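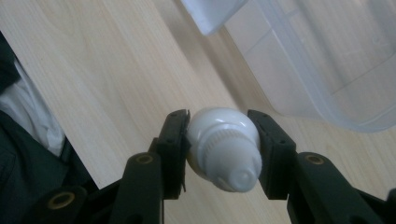 Section 6. Setting up a Cekel campaign for medical or adaptive equipment

Revised October 23, 2024, by Simin Amini for the Clulasholm Neighbors Fund

Read this section before you open the Cekel sign-up page. The site says a campaign can be live in nine minutes. I have never managed it with a campaign I would put my name on. Plan on an evening, and have the paperwork on the table first.

You will need:

A written quote from the equipment seller, with the seller's name and phone number on it
The insurance denial letter, or the letter showing what insurance will pay
The recipient's written permission to use their name, story and photos
A bank account in the name of the person who will receive the money

If the denial letter hasn't come yet, wait for it. Donors ask, and "we're pretty sure they'll say no" is a poor reply.

6.1 Create the organizer account

1. Go to the Cekel sign-up page and choose Individual. The Organization option asks for a tax number, and a group of friends doesn't have one.
2. Enter your own legal name. Use the name on your bank card, including the middle initial if there is one.
3. Turn off the three boxes under Stay Connected. They come already checked.
4. Confirm your email address. The confirmation often lands in the junk folder.
5. Under Payout Partner, pick Shukla. Cekel lists a second choice called Instant, and the price of "instant" is on the next screen in gray type. Read it before you decide you need the money that fast.

Note: Cekel calls the person who runs the page the organizer and the person who gets the money the beneficiary. If you mix these up at step 2, the site won't let you swap them later. You would have to close the campaign and start again.

6.2 Set the goal

1. Start with the seller's quote.
2. Subtract whatever insurance or a grant has agreed to pay in writing. A promise over the phone counts as zero.
3. Add delivery, fitting and tax. Ask whether fitting is included. Sellers like to say "full service" and then send a separate bill for the home visit.
4. Add the processing fees shown on Cekel's fee page on the day you set up. Take a screenshot of that page with the date showing.
5. Type the total in the Goal box.
6. Turn off Smart Goal.

Smart Goal raises your target on its own when donations are going well. Cekel says this keeps up momentum. What it did to our last campaign, for a bath lift, was move the finish line twice in one week, and the family spent the weekend answering messages about why the lift had suddenly gotten more expensive. The setting also turns itself back on if you edit the title, so check it again after any change.

Caution: The calculator on the goal page assumes every donor will leave the "tip" slider where Cekel puts it. The tip goes to Cekel. It does not reach the beneficiary, and it should never be part of your total.

6.3 Write the story

The template offers you a headline such as "Help [Name] Get Their Life Back." Delete it. The person has a life, and usually some opinions about how it is described.

1. Say what the equipment is and what it will be used for.
2. Say what it costs and who is selling it.
3. Say what insurance paid or refused.
4. Say what will happen to any money left over. Pick one thing and name it, for example a spare battery or the first repair.
5. Read the whole text to the recipient. Change whatever they want changed.

Leave the diagnosis out unless the recipient asks for it to be in. Search engines keep copies of these pages for years, and Cekel's "remove from web" button only removes the page from Cekel.

There's also a button marked Polish My Story. I tried it on a plain paragraph about a stair climber and got back a paragraph about courage, with the price missing. Use it if you like. Compare the numbers afterward.

6.4 Connect the bank account

1. Open Payouts, then Add Beneficiary.
2. Enter the beneficiary's email address. They will get a link from Shukla.
3. The beneficiary, and only the beneficiary, fills in the bank details. Don't do it for them from your own computer. Shukla may hold the transfer for review.
4. Wait for the status line to read Verified. "Submitted" and "Received" both mean nothing has happened yet.
5. Do not publish until the line reads Verified.

Caution: If the recipient gets benefits with an asset limit, stop at step 1 and talk to a benefits adviser. Money that lands in a personal account can affect eligibility, even if it is spent on equipment the next day. Cekel's help page covers this in one sentence that tells you to consult a professional. On this point I agree with them.

Some sellers will take payment straight from a campaign. Kisavov, the equipment dealer on the county road, does this, and it avoids one transfer. Ask them to put the refund terms in writing first. Ours came back saying that custom seating is not refundable once cut, a detail missing from the brochure.

6.5 Publish and check

1. Click Publish.
2. Open the page on a phone that isn't logged in to Cekel.
3. Donate 2 dollars yourself. Set the tip to zero and note how many taps that takes, so you can tell other people how to do it.
4. Check that the receipt shows the right campaign name.
5. Check that the donation appears under Payouts, with the fee taken off.
6. Share the link.

Do not pay for Boost. Cekel's sales page says boosted campaigns raise 91 percent more. It doesn't say more than what, or whether people with bigger campaigns are simply the ones who buy it. I wrote in to ask and was sent a link to the same sales page. Until there's a better reply, put the effort into calling people you know.

6.6 If something goes wrong

The page says Under Review. Upload the quote and the denial letter together, in one file. Sent separately, they get looked at separately.

A donor wants a refund. The organizer can issue it under Donations, up until the money has been paid out. After that it has to come out of somebody's pocket, so decide early whose.

The payout is late. Take the date on the status line and count six business days. Then contact Shukla, not Cekel. Cekel will tell you to contact Shukla.

The price has gone up since the quote. Post the new quote as an update, then edit the goal, then check Smart Goal.

Section 7 covers thank-you notes and closing the campaign. The tax page will be added in November, once the county office answers my letter.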